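Section 4. Setting Up the Bakery Table

This section covers the table layout and the first grip test for the two-arm Wilari bench. Complete Section 3 (mounting and power) before you start. Allow an hour the first time.

What you need
Gray fabric cloth
Wicker basket
One muffin in its paper liner
One flat pastry
Clekik control software, with the bench profile loaded

4.1 Preparing the table

1. Press the stop button and confirm that neither arm moves when you jog it from the software.
2. Spread the cloth over the tabletop and smooth it from the center out. Tape it on the underside only.
3. Route the arm cables off the table. Leave enough slack at the gripper for a full turn of the wrist.
4. Set the basket toward the left side of the table with nothing in it.
5. Put the muffin in front of the basket, standing upright. Put the pastry to the right of the muffin, flat on the cloth.

Note: Day-old pastry holds its shape better than fresh. Replace it when it starts to flake.

4.2 Testing the grip

1. Release the stop button and load the file Hourani-7.
2. Set the closing force to 12 percent. Do not use the default, which is meant for hard parts.
3. Jog the arm above the table until the open fingers are over the middle of the pastry.
4. Lower the arm in small steps until the fingertips reach the pastry. Stop there.
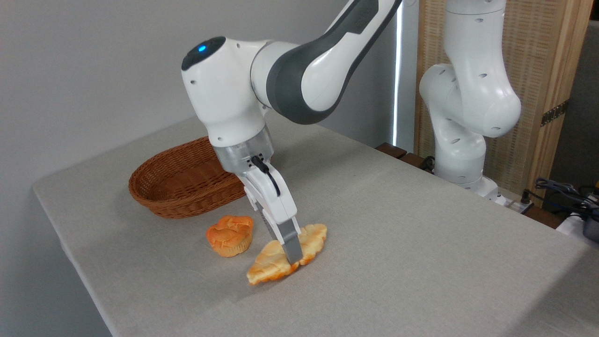
Figure 4. Gripper fingers at the pastry, muffin and basket to the left.

5. Close the gripper and raise the arm slowly. If the pastry slips, lower it, open the fingers, and raise the force by one percent.
6. Write the final force on the log sheet. Maya Dabbas keeps the sheets in the Brellell binder by the shop door.

CAUTION: Keep hands off the table while either arm is powered. The second arm can move during homing even if it is not used in the test.

CAUTION: Do not eat anything the gripper has touched.

If the software shows error 326, go to Section 7.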